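번역공증 서류 접수 같이 하실 분 구해요 (파트타임, 초보 환영)

안녕하세요! 번역공증이랑 외국 서류 대행을 하는 작은 사무실 Vastard입니다. 블로그에는 늘 위임장 쓰는 법이나 가족관계증명서 번역 얘기만 올렸는데 오늘은 구인 글이에요. 6월부터 저랑 같이 접수 창구를 맡아 주실 분을 찾고 있습니다.

일단 저희가 뭘 하는 곳인지부터 말씀드릴게요. 해외 취업이나 유학, 국제결혼, 현지 법인 설립 때문에 한국 서류를 외국에 내야 하는 분들이 오세요. 그러면 저희가 서류를 받아서 번역을 맡기고, 공증 사무소에 다녀오고, 제출할 나라에 따라 필요한 인증 절차까지 챙겨 드립니다. 작년에 처리한 건수가 1000건을 넘었고요, 그중 381건이 졸업증명서랑 성적증명서였어요. 봄만 되면 책상 위에 졸업장이 산더미예요 ㅎㅎ

지금 사무실 식구는 저까지 4명이에요. 번역 검수 둘, 외근 하나, 그리고 전화받고 접수하고 택배 싸고 가끔 울고 싶은 저. 이번에 Cliltdale이라는 유학원이랑 Morikawa 쪽 주재원 서류를 같이 맡게 되면서 도저히 혼자서는 안 되겠더라고요.

하시게 될 일은 이래요.

손님이 가져오신 서류가 원본인지 사본인지, 발급일이 언제인지 확인하기
여권 영문 이름이랑 번역본 영문 이름 대조하기 (정말 중요해요, 하이픈 하나 때문에 다시 하는 경우가 있어요)
접수 프로그램 Wavov에 입력하기. 처음 보면 화면이 좀 무뚝뚝한데 반나절이면 익숙해지실 거예요
완성된 서류 스캔해서 보내 드리고 등기 포장하기
전화 상담은 첫 달에는 제가 옆에서 같이 받아요
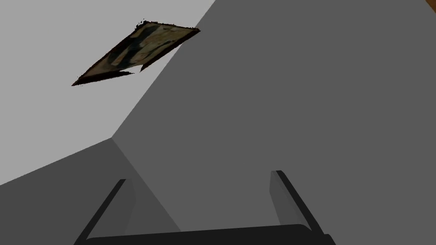
법 공부를 하나도 안 했는데 지원해도 되냐는 댓글이 벌써 달렸네요. 당연히 됩니다! 저도 전공이 식품영양이에요. 법률 판단이 필요한 내용은 접수 담당이 답하면 안 되고, 그럴 때는 공증 사무소나 제출 기관에 확인해 보겠다고 안내하시면 돼요. 오히려 아는 척 안 하고 꼼꼼하게 물어보시는 분이 이 일에 잘 맞아요.

근무 시간은 오전 10시부터 오후 3시까지예요. 점심은 12시 반쯤 돌아가면서 먹고 식대는 따로 드려요. 시급은 면접 때 경력 보고 정하는데 최저시급으로 부르고 끝내는 일은 없습니다. 수습 기간에도 시급은 안 깎아요. 4대 보험 당연히 들고요, 근로계약서는 첫 출근 날 아침에 바로 씁니다. 남의 서류 챙겨 주는 사무실인데 우리 서류를 대충 하면 창피하잖아요.

이런 분이면 좋겠어요. 글자 틀린 거 보면 못 참는 분. 메일을 존댓말로 차분하게 쓰시는 분. 개인정보를 가볍게 여기지 않는 분 (주민등록번호가 매일 눈앞을 지나가요). 영어는 주소랑 이름을 읽고 옮겨 적을 정도면 충분하고, 베트남어나 스페인어 하시는 분은 제가 버선발로 나갑니다. 나이, 성별, 경력 단절 다 안 따져요.

힘든 점도 적어 둘게요. 급한 손님이 많아요. 내일 출국인데 오늘 다 되냐고 물으시는 분이 꼭 계시고, 안 된다고 말씀드리는 것도 우리 일이에요. 그리고 오류 하나가 비자 일정을 통째로 미룰 수도 있어서 마감 직전에는 다들 말이 없어집니다. 지난달에 한꺼번에 들어온 서류 묶음이 261장이었는데 그걸 두 번씩 대조했거든요. 눈이 좀 뻑뻑했어요.

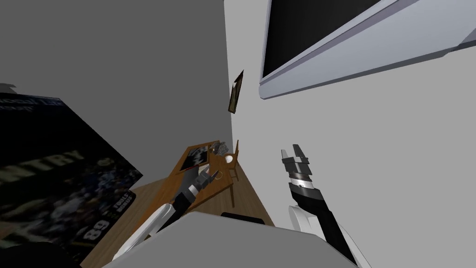
재택은 안 되나요, 아이 하원 때문에 오후에는 집에 있어야 해서요, 하고 물어보신 분도 계셨는데요. 원본 서류를 직접 만지는 일이라 접수는 출근하셔야 해요. 대신 하원 시간에 맞춰 2시에 마치는 건 조정할 수 있으니까 지원 메일에 편하게 적어 주세요. 번역 검수 쪽은 나중에 재택 자리가 날 수도 있어서, 원하시면 연락처를 남겨 두셔도 좋아요.

지원 방법은 간단해요. 이력서는 자유 양식이고 사진은 안 붙이셔도 됩니다. 자기소개서 대신 짧은 글 하나만 부탁드릴게요. 은행이든 동사무소든 학교든, 서류 때문에 고생했던 얘기 하나요! 길게 안 쓰셔도 되고 열 줄이면 넉넉해요. 블로그 위쪽 문의하기 메뉴로 파일을 첨부해서 보내 주시고, 제목은 '접수 담당 지원'이라고 해 주세요.

메일 받으면 받았다고 꼭 답장드려요. 면접은 사무실에서 저랑 검수 담당이랑 셋이 앉아 차 마시면서 삼십 분 정도 하고, 이름 대조 연습지를 하나 풀어 보실 거예요. 떨어뜨리려고 내는 게 아니고 일이 어떤 느낌인지 미리 맛보시라고 드리는 거니까 겁먹지 마세요. 보내 주신 이력서는 채용이 끝나면 모두 파기합니다. 마감은 5월 말이고, 그 전에 자리가 차면 이 글 제목에 '마감'이라고 붙여 둘게요.

Vastard 접수 창구 드림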